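Thread on the student robot project at my kid's school, since three people asked after I grumbled about it last night. I help out two afternoons a week and I have opinions.

The project is called Tapley. Two arms, one table. By the end of the term the students are supposed to have it folding a dish towel without a human touching anything. The flyer said "real-world automation skills." We'll see.

Budget first. $2,234, and that's only what the club put in. The arms are on loan from Wornmont, the college up the road, and Wornmont wants them back in October. So whatever gets done gets done before then.

The students have logged 824 practice runs, with a kid steering the arms through the fold each time. The plan is that software learns from those. I asked how many of the 824 were good. Long pause. Then somebody said "define good."

Fine, let's define it. They went back through one batch of 52 and threw out every run where the towel ended up bunched or off the table. They kept 4. I'd like that number on the next flyer, please.

Here's the bench, towel put away.

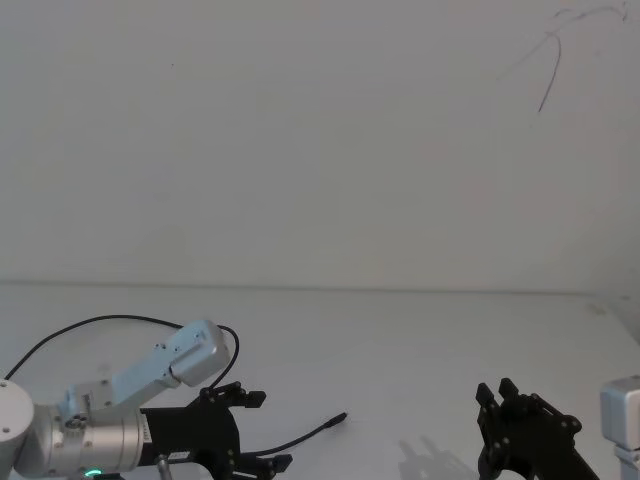
Tapley's table between runs. Both grippers open, one cable plug lying loose out in the middle.

I bring up cables a lot and the kids are sick of hearing it. One black cable loops right over the left arm, another runs out across the tabletop. You're asking a machine to learn where cloth is on a white table. Pick a place for the wires and leave them there.

Also, white towel, white table, white wall. I suggested a blue towel in the second week. I was told the white one is "more challenging." It's plenty challenging, see 4 out of 52.

The software is a package called Gravov. The demo video is gorgeous. The demo video also has a towel that looks ironed. Ours has been through a school dryer.

What I will give them: the kids now write down every failure and what they think caused it. They didn't at the start. One page just says "grabbed too high, again, same corner as before." That page is worth more to me than the demo.

Next up is the regional show at Jakham. The plan is a live fold in front of judges. I've asked for a backup plan. So far the backup plan is a video.

Blue towel has been approved, by the way. Took six weeks.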